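Woven cord basket for clothes: will it snag, and how do I keep it from turning into a heap?

Asked by Beryl Sugden
2022-09-23
153 views, 2 answers

Hello everyone. I've been reading this site since June and finally have a question of my own, so please bear with me, I do tend to go on.

My dresser gave up the ghost (the bottom drawer had been falling off its runner for years) and while I make up my mind about a new one I'm keeping my everyday clothes in baskets. The one I like best is a rectangular one in a soft olive green, woven from that twisted paper-rope sort of cord, with a cutout in the end for a handle. It really is pretty and I'd love to keep using it even after I have drawers again.

Right now it's for my house pants, the elastic waist kind, in that cottony fabric that creases if you so much as look at it. 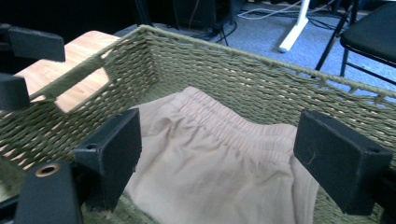 My trouble is that I fold everything nicely on Sunday and by the middle of the week it has all slumped down and gone crumpled, and I'm digging around for the pair I want. I also worry about the weave. It's quite ribbed on the inside, and I have one thin knit top that I'm scared to put in there at all. Should I line it? And can you wash a basket like this, or does the cord go soft? The label is long gone, I'm afraid.

Thank you kindly for any help!

Answer 1
Phyllis Tindall
Marked helpful by 2 people

Hi Beryl, and welcome! I have a whole shelf of these and I'm very fond of them, so here goes.

Don't wash it. If it's paper cord, a soaking can make it swell and go out of shape, and I lost a lovely one that way by standing it in the tub. Vacuum it with the soft brush, then go over it with a cloth you've wrung out as hard as you can, and leave it somewhere airy till it's bone dry before any clothes go back in.

For the lining, an old pillowcase is plenty. Cut it open, lay it in so it comes up the sides, and fold the extra under at the corners. I've never had cotton pants catch, but I'd certainly want something smooth under a thin knit. Run your hand around the inside too, and if you feel a scratchy end, tuck it back into the weave with a blunt needle.

As for the slumping, try standing things up instead of stacking them. Fold the pants in half lengthwise, tuck the crotch point in so you have a straight strip, then fold down from the waistband in thirds until it makes a little packet. Elastic waists are springy, so smooth the gathers flat with your palm first or the whole thing pops open again (mine always do if I hurry!). Line the packets up like books. When the basket is half empty, a rolled towel at one end holds up the rest.

Answer 2
coria_attic

just roll them. i roll everything and its fine. my basket is from Bainbridge and has had jeans in it forever, no snags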